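Print this thread | E-mail this thread
Filed under: Shopping & Home – Clothes

I've now read the phrase "wash less, love longer" on three separate labels and I'd like to know who it's for. A thread about clothes that claim to look after themselves.

It started with a cream top from Pumine. The shop page promised "everyday softness for years". Years is a big word for something sold in a two-for-one.

Cream, on a bed, in daylight. You'd think it the simplest colour to keep decent. 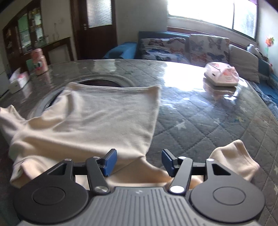
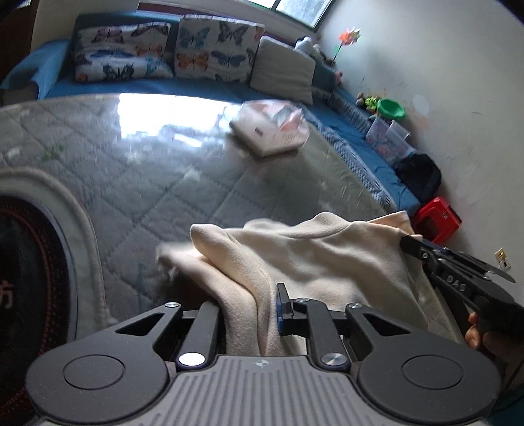

Page last changed: 15 July 2020

So, the claims. Pumine says its fabric "resists odour naturally". Resists it compared with what? There's no footnote. I wrote and asked, and got back a paragraph about their values and a discount code.

Tuvmont at least gives a number. Their jumpers are "tested to 800 wears". I asked what counts as a wear. A wear, they told me, is a simulated wear. Fine. Simulated by what, for how long, and did it include a rucksack?

Because a rucksack is what does for my jumpers. Always the same patch on the lower back. I have never seen a brand test for rucksack.

Then there's the care label. Mine says wash at 30, inside out, with similar colours, do not tumble, reshape while damp, dry flat, away from direct heat. Dry flat where? I live in a flat with one radiator that works and a bath.

Someone will say buy better and buy less. I tried that. The Avotiņš cardigan cost me five times what I normally pay and bobbled under the arms before the end of July. Lovely buttons, I'll give them that.

Their reply was that bobbling is "a sign of natural fibres settling". I'd like to try that one at work.

And the sprays! Ziron do a "fabric refresher" that lets you skip a wash. I read the back of the bottle. Water, alcohol, perfume. You can skip a wash without it too – just skip the wash.

The reviews don't help either. Ziron's has 414 of them and nearly all were written within days of delivery. Of course it smells nice, you've only just opened it.

What I'd trust: a photo of the same garment after a year on somebody who cooks, commutes and sits on buses. No brand I've looked at will publish one.

For the record my oldest jumper is a school-run thing from a market stall. No story on the label, no label at all now. It gets washed at 40 with the towels and it's fine.

Replies are open if you've had a brand answer a straight question about washing. A code for 5% off doesn't count.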